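Three Weeks of Telling a Planner to Tidy the Couch

142 shares | 17 comments

Skindale is a motion planner with a good opinion of itself. You hand it a robot model, a room full of meshes and a place you want the gripper to be, and it hands back a trajectory along with a confidence score I have learned to read the way I read the calorie count on a muffin. I've been running version 406 in simulation since the start of December, mostly on one job: white thing on sofa, pick it up, put it on the tray.

Setup took a Monday. The installer wants its own Python, its own opinion of where your files live, and a license key that arrives by email after dinner. The arm and room imported without a fight, which I can't say for Hatard, where I once spent an afternoon persuading a lamp to stop being a wall.

What you're paying for is the clearance handling. Hatard wraps upholstery in fat convex blobs and then announces that the gap between them doesn't exist. Skindale keeps the actual curves. I aimed the wrist view down between two padded surfaces, a spot I picked out of spite, and it found a path in.
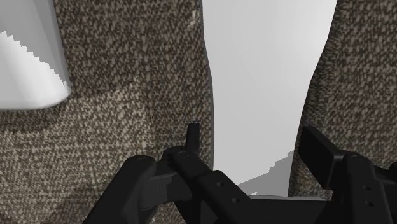
Wrist view, fingers open, tweed-like fabric on both sides.

It found the path slowly. I ran 100 planning queries from random starts and 68 came back inside my time limit. The rest came back eventually, like a cat. Eun-seong Baek, who has put up with my benchmarks before, looked at the settings and told me to drop the smoothing passes from 600 to something sane. That helped with speed and made the elbow swing around like it was hailing a cab.

Grasp selection is the part I'd call good without making a face. There's a panel where you rank what matters to you (distance from joint limits, approach angle, how much soft stuff is in the way) and the planner mostly does as it's told. With approach angle at the top of the list it comes straight down on things, even over a cushion.

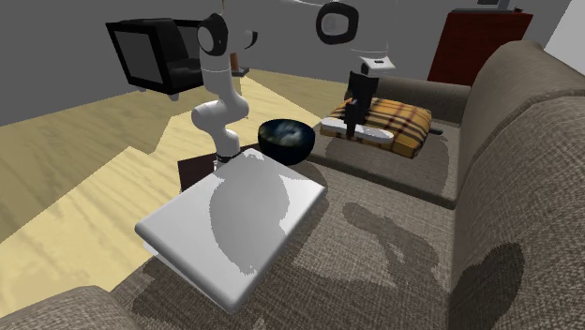
Straight down over the plaid, with approach angle ranked first.

Contact is where the charm wears off. Skindale treats a cushion as a brick wearing a nice pattern. If your simulator has soft bodies, the planner doesn't want to hear about them, and the manual's entire section on deformable objects is a link to the section on rigid objects.

The scene monitor is a separate download and should be in the box. It keeps a list of every object and its pose, and replans when something shifts. My favorite feature in the whole package is the side camera bookmark, one key, no menus. I used it constantly to check what was near the armrest and whether the bowl was about to become a problem.

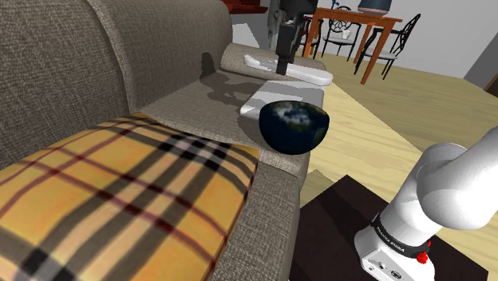 Side camera, gripper over the armrest, bowl and tray on the seat.

My least favorite is the log. Every failed plan produces the message "goal state unfavorable," whether the goal is inside the sofa, out of reach, or spelled wrong. Byung-chul Bae wrote a small script called Na that turns these into sentences, and I would not run Skindale without it.

Flemine is cheaper and plans faster in open space. Around furniture it gives up early, so if your robot lives in a parking lot, save your money. For living rooms I'm keeping Skindale, with the smoothing turned down and the confidence score hidden under a sticky note. Three and a half stars. The half is for the bookmark key.

17 comments | Share this review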